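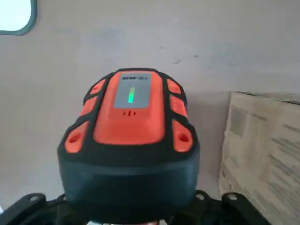 **Two-finger gripper keeps twisting handheld gas detectors, stiffer fingers or different camera spot?**

Tahmineh Kiani
Sep 14, 2025

Trying out two grippers for picking up handheld gas detectors and standing them on a test shelf. Orange and black type, thick rubber bumper all the way round the sides, looks wider at the bottom than the top in the camera view, but that's the downward angle. Wrist camera looks down at the top face so I can check the green bar on the display without a second camera.

Gripper A is the Jolteo, plain hard black fingers. Gripper B is the Kamata with soft pads. Same arm, same Hokside controller, same speed.

Jolteo drops nothing but the detector rotates a bit when the fingers close. Out of 14 picks I got 3 where it ended up turned enough that my display check failed. Kamata twists less but it's slow to let go, the pad sort of sticks to the rubber. Also the pads are fat and they cover the lower part of the view.

Other problem is exposure. There's a bright opening in the top left of the camera view and when auto exposure reacts to it the green bar goes washed out, almost yellow at the top end. Might be the bar really looks like that, not sure.

So - keep the hard fingers and fix the twist somehow, or live with the soft ones? Can't change the detectors obviously. Need to decide before the next batch.

---

**Tetsuya Hoshino**

Keep the Jolteo. Rubber bumper is already your soft pad, putting rubber on rubber is why the other one hangs on.

For the twist check where you're grabbing. If the body tapers and your fingers are flat and parallel you only touch at one spot on each side and it pivots. Grab lower where its widest, or cut finger tips with a slight angle to match. I printed a set in August for a different meter, angle was 8 degrees, yours will be different so measure it. Then drop the closing force. People crank it up when things twist and that makes it worse.

Camera: lock exposure and white balance, don't let it auto anything. Set it with a detector in the gripper, display lit. If the bar still looks yellowish at the top with exposure locked low then it's the bar. And tape something over the bright spot or crop to the display before you do the color check.

Can you post the closing force you're using? Hard to say more without taht.

---

**jusberg_bench**

had the kamata, sent it back. pads wore out fast

---

**Tahmineh Kiani**

Force was at 40 percent, will try lower. Locked exposure already helped - bar reads fine now. Printing angled tips tonight, will report back on the twist.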